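Emulby Paddlers and Walkers: minutes of the Tuesday meeting

Start 7.30 pm, upstairs at the Fodasham hall. Apologies taken as read.

1. Last minutes
Agreed, with one correction. The Kalivent grant was "hoped for" and should not have been written down as "secured". We still have no letter.

2. Landing stage
Tetteh Marine quotes £2,792 to replace the lower steps. The quote leaves out removal of the old ones and does not say who pays if the river is up. Several members felt we had heard this sort of price before and paid more. Chair to ask for it again in full. No deposit until then.

3. Discount cards
The outdoor shop at Fodasham offers 17% off for members, sale goods and boots excluded. It was asked what was left. Secretary to find out. The meeting declined to print 200 cards before there is an answer.

4. Autumn walk
The leaflet calls the Emulby ridge route "gentle". Those who have done it disagreed. Wording to be changed to "steep in places" and the finish time moved back to 4 pm.

5. Website
The new site is said to be nearly ready, as it was in June. Members could not find the river levels page. Old site to stay up.

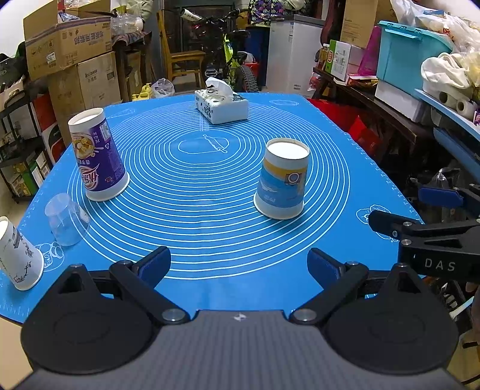
Upturned cups on the blue mat

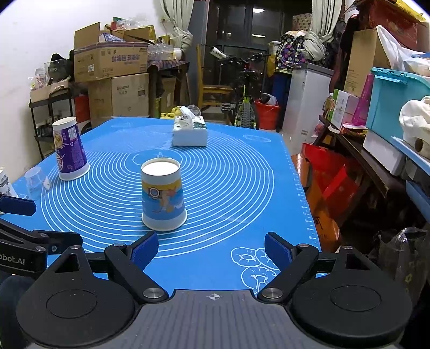

6. Any other business
Request for a second key to the boat store. Refused for now, as the first has not come back.

Closed 9.10 pm. Next meeting same place, 2 weeks before the walk.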